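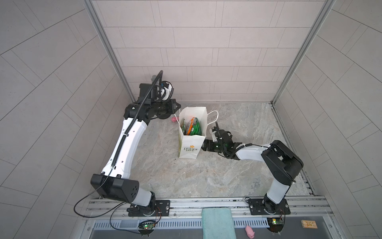 Re: [packing-floor] Bag cell at Wavdale, what happens to second shift

On Friday, Nia Price wrote:
> The two-arm cell will take over snack gift bags from June.
> Target is 200 bags a shift. No one loses hours, people just
> move to "higher value tasks." Happy to take questions.

Nia, I have a few.

What are the higher value tasks? Sixteen of us pack bags now and I haven't seen one new job description. When Zodden put in the labeler we heard the same line, and what we got was clearing jams and wiping down.

A paper bag with a rope handle is a fussy thing to grip. I'd like to know who stands by when one tips over, and whether that person still gets the packer rate or drops to the tender rate. That gap matters more to us than the 200.

Also, Chowdary's trial sheet lists 20 stops for a person to step in. Are those in the target or on top of it?

I'm not against the thing - my wrists would be glad of it. But put the rates in writing before June.

Undo, second shift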